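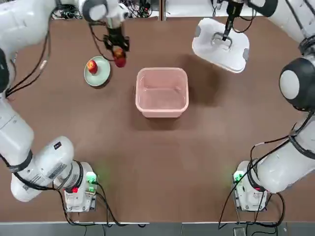
Ticket 1637
Station: Fata, two-arm table cell
Opened: Monday, April 23, 2018
Category: Fault, gripper (right arm)
Severity: 3
Status: Closed, with one item carried over

Summary

Right gripper releases its load without a command while the left gripper is closed on an object. Load at the time was the lidded white container, held by its handle. The container dropped onto the table. No damage to the table or the arm. No injury.

Reported behaviour

The task on Fata is a two-arm sort: the left arm handles the fruit at the plate, the right arm lifts the container by its handle, and the pink tub stays in the middle of the table as the drop point. Both arms can be holding something at the same time. The right gripper opened during that overlap. The left arm kept its fruit and went on to its next waypoint as if nothing had happened, so the cell did not stop until the operator pressed the stop button.

Expected: any unrequested change in grip state halts both arms.
Observed: the right gripper opened, no alarm was raised, and the left arm carried on.

Initial checks

Base unit indicators were green on both sides before and after the drop. Green on the base only confirms that the arm controller is up. It does not report on the gripper and should not be used to rule it out.

The arm log showed no fault on any joint of the right arm. The gripper log showed code 1228, which the Hunda manual lists as "grip reference lost". The code was written to the log but not passed up to the cell controller.

Finger pads on the right gripper inspected and cleaned. Light wear, well within limits. Pads swapped with the left pair anyway. Fault repeated on the right side, so the pads were put back where they came from.

Reproduction

Right arm alone, container held, left arm parked: no fault.
Right arm holding, left arm moving with an empty gripper: no fault.
Right arm holding, left gripper closed on an apple: fault on the third attempt.
As above, with the right forearm tilted to bring the container round at an angle: fault on the first attempt, and on each attempt after that.

The last result pointed at the cable. When the right wrist turns, the gripper lead is pulled tight against the bundle at the elbow joint. Pressing the lead by hand at that point, with the arm in hold and the stop button within reach, brought up 1228 without any movement of the arm. Wiggling the connector at the base did nothing.

Cause

Two separate problems.

1. The gripper lead on the right arm had been tied too close to the elbow. At full wrist rotation there was no slack and one conductor made intermittent contact. The reason the fault needed the left gripper closed as well is less certain. Both grippers draw from the same Aebischer supply, and the voltage dips slightly when both are holding. The working assumption is that the dip was enough to turn a poor contact into a lost one. The dip on its own does not cause the fault.

2. The Flondix bridge on the cell controller was set to forward joint faults only. Gripper faults were logged locally and went no further. This is the safety part of the ticket. A dropped plastic box is a nuisance, but the same setting would have hidden a gripper fault with a heavier load.

Actions taken

- Right gripper lead replaced and rerouted with a service loop at the elbow. Ties moved to the middle of the straight links.
- Left arm cable run checked at the same points. Slack was sufficient, no change made.
- Bridge set to forward all gripper codes. 1228 now triggers a protective stop on both arms.
- Default gripper behaviour on lost reference changed from "open" to "hold last position". Needs a manual release after a stop, so operators must support the load before pressing release.

Verification

Lead unplugged deliberately with both arms holding: both arms stopped, both grippers stayed closed, alarm shown on the cell screen. Full sort task then run through the rest of the shift with the tilted approach left in. No further 1228 entries.

Carried over

Supply dip to be measured properly under load with both grippers holding. Scheduled with the September service. Until then, do not add any other device to the gripper supply on Fata.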